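Workcell Practice Forum > Rules and Standards > Cable routing and bin clearance: what do you write in your local rules?

psiu_cell
Posts: 42
1/18/19

Hello all. I am writing the local rules for our pick and place table in Hurthorpe and I would like opinions before I send them for signature. My draft says the following.

4.1 The lowest point of the gripper, fingers open, travels at least 500 mm above the table when it carries nothing.
4.2 Below this height the arm moves at reduced speed only.
4.3 Every cable near the gripper is fixed so that it cannot reach the inside of a bin.
4.4 Bins stand in the place given on the job sheet and are not moved while the arm is enabled.

My colleague Oi-ling Sin thinks 4.1 is too strict and that we will lose too much time on each cycle. The work at the moment is snack bags in a clear bin. 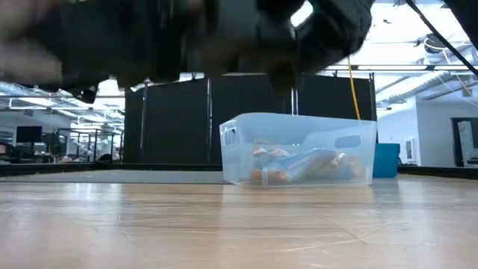

Photo: Pei-shan Siu / Cimilthorpe Handling Group

My worry is mostly 4.3. The yellow cable hangs down behind the clear bin, toward the blue one. The black cable makes its curve on the right side. I don't know if a rule about the inside of the bin is enough, or if I must give a distance.

Regards,
Pei-shan

gantry_goat
Posts: 3167

Give a distance. "Cannot reach" is what people argue over after something is caught. We say that no free loop of cable may come closer than one bin width to any bin, checked with the arm in its worst pose and not in its home pose. The worst pose is important. At home everything looks nice.

On 4.1 I agree with your colleague. A fixed height makes no sense if the bin is low. Tie it to the bin rim.

osin

I am the colleague. Thank you goat. My proposal was exactly this, clearance measured from the rim of the highest bin on the table. With soft bags inside there is not much that stands up over the rim, so why do we travel so high?

psiu_cell
Posts: 42

Because next month the bin can be another one, and somebody will forget to change the value. A fixed height is easy to check with a stick. I accept that it costs time - but please show me how much.

osin

I ran the Su program last November with both heights, 980 cycles each. The lower travel saved us a bit more than one second per cycle. I will put the sheet in our shared folder. For me this is not small.

marrowbone_7

One second is nothing if a person reaches in. What does your risk assessment say? A local rule about height cannot replace it, and I see no line in your draft about people at all. Who may put a hand over the table, and in which mode? I would write this first and the cables after.

Also, who checks? A rule without a name and an interval beside it is only a wish.

psiu_cell
Posts: 42

Section 3 is about people, I did not paste it, sorry. Short version: no hands over the table unless the arm is disabled and the key is with the person who reaches in. The check is on the shift lead, at the start of every shift.

gantry_goat
Posts: 3167

Good, then keep the key rule exactly so.

For the cables, look at Gritik clips or anything similar with a wide mouth. Two on the last link, one at the elbow. Leave enough slack for the full wrist turn, otherwise you solve one problem and pull out a connector.

marrowbone_7

I don't like clips on the last link. They open by themselves after some weeks of shaking. A sleeve with hook tape is uglier but it stays.

gantry_goat
Posts: 3167

Cheap ones open, yes. Mine are on since two years.

psiu_cell
Posts: 42

Thank you. I change 4.3 to one bin width, worst pose, clip or sleeve both allowed. For 4.1, Oi-ling and I agreed on this text: "500 mm above the table, or a lower value written on the job sheet and signed by the shift lead for that bin only." If the bin changes, the value goes back to 500.

osin

I can live with it. Please add that the job sheet hangs at the table and not in the office.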